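Novembro
Relatório de andamento: célula de jardinagem de bancada

Projeto Gralness, segunda fase

A célula está de pé e trabalhando, e é com muita alegria que escrevo isso logo na primeira linha! No relatório passado ainda faltava metade da montagem, os cabos estavam no chão e eu pedia mais prazo. Agora temos os dois braços montados no trilho dianteiro, a rotina de manutenção escrita e um ritmo de trabalho que a equipe consegue manter sem correria.

Começo pela mecânica, que foi onde gastamos a maior parte do tempo do período. O trilho linear que recebemos da Plunholm chegou com um leve empeno, coisa que só percebemos quando a base do braço direito começou a travar perto do fim do curso. Desmontamos tudo, calçamos o perfil, refizemos o alinhamento e apertamos os parafusos em cruz, em duas passadas. Ficou ótimo. As bases agora correm de ponta a ponta com a mão, sem aquele soluço no meio, e aproveitamos para marcar as posições de trabalho a caneta no próprio perfil (uma solução modesta, mas que já nos poupou várias recalibrações).

A parte elétrica ainda pede carinho. Os cabos que ligam as duas bases estão soltos, e quero passá-los por uma canaleta antes do fim da fase. Tivemos um mau contato no conector de um dos braços que nos custou uma tarde inteira: o braço parava, voltava, parava de novo, e a culpa era de um terminal mal crimpado. Trocamos o terminal, deixamos dois de reserva na gaveta e incluímos a conferência dos conectores na verificação da manhã. Desde então, nenhuma parada por esse motivo.
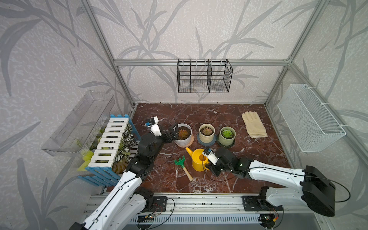 Equipe de bancada, Gralness

Com a mecânica em ordem, passamos à arrumação da mesa para as tarefas com plantas. Os três vasos de suculentas ficam em fila no meio, cada um no seu pires, com o regador amarelo e o ancinho de cabo de madeira à frente. Escolhemos pires de cores diferentes para os vasos, e essa pequena decisão facilitou demais a conversa na bancada: a gente fala “o do pires azulado” e todo mundo entende. Os cestos de malha, o preto na parede do fundo e o branco na da direita, liberam o tampo, e a bandeja transparente da esquerda também vai entrar nas tarefas da próxima fase.

O regador foi o objeto que mais nos ensinou. O bico é comprido, e qualquer erro de orientação no punho aparece multiplicado lá na ponta. Ajustamos a abertura da garra três vezes até achar uma pegada firme na alça. Já os vasos pedem o contrário, uma aproximação lenta pela borda e pouca força, para não arrastar o pires junto. Guardamos os dois ajustes como perfis separados, e a troca entre eles é feita no começo de cada sessão.

As câmeras de punho ganharam um procedimento próprio. O suporte afrouxava com a vibração e a calibração ia embora sem aviso. Passamos trava-rosca média nos parafusos e agora conferimos o ângulo com um gabarito a cada 60 horas de operação. O gabarito foi impresso aqui mesmo, numa noite, e saiu tão bom que o grupo da Astberg pediu uma cópia!

Sobre os números combinados com a Mkhize: a meta desta fase era de 300 ciclos completos sem intervenção mecânica, e chegamos lá antes do prazo. O tempo de preparação da célula, da chave geral ao primeiro movimento, caiu para 55 minutos. Ainda acho muito, e boa parte disso é a verificação dos conectores, que hoje é feita um por um, com lanterna. Com a canaleta instalada e as etiquetas novas nos cabos, espero baixar bastante.

Rotina de manutenção em vigor

De manhã, antes de energizar: limpar o trilho com pano seco, conferir os conectores das bases, puxar de leve cada cabo junto às articulações e ver se algum ficou preso.
Com a célula ligada: levar os dois braços à posição de repouso, abrir e fechar as garras, observar as luzes das placas sob o trilho.
No fim do turno: recolher as ferramentas, desligar pela chave geral e anotar no caderno qualquer ruído estranho, mesmo que tenha sumido sozinho.
Uma vez por mês: lubrificar o trilho, reapertar as bases e trocar as borrachas das garras se estiverem lisas.

O que ficou pendente é pouco, mas existe. O jogo de borrachas de reposição ainda não foi entregue e estamos com o último par. A canaleta está comprada e aguarda uma janela de parada de um dia. E continuo pedindo um segundo conjunto de terminais e um alicate de crimpagem decente, pois o nosso já deu o que tinha que dar; o orçamento vai em anexo, junto com a planilha de horas.

Na próxima fase entram as tarefas com as luvas de algodão, que são molengas e mudam de forma a cada pegada. Estamos animadíssimos com elas. Os primeiros ensaios começam assim que a canaleta estiver no lugar.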